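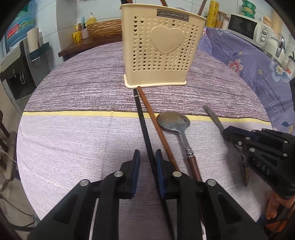
Chopsticks and a spoon beside the cutlery basket, two grippers at the table.

Can machines do kitchen chores yet? Bendlow has kept this gallery going since February, and the short answer is still "some of them, slowly." Wiping a flat counter is close to solved. Sorting cutlery is harder - chopsticks roll, spoons are shiny, and a patterned cloth makes edges tough to find.
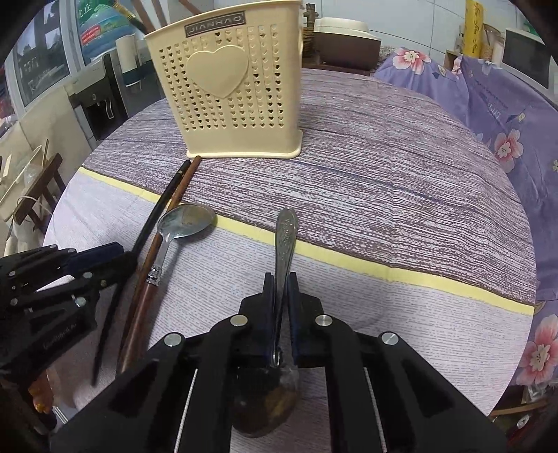

A spoon is a good test because the grip has to suit what comes next. Held upright by the neck or handle, it can go into a caddy. Held flat, it has to be turned first, and many systems still fumble that turn. Our set of table chores now stands at 41, with cutlery near the hard end.

Last updated June 19, 2023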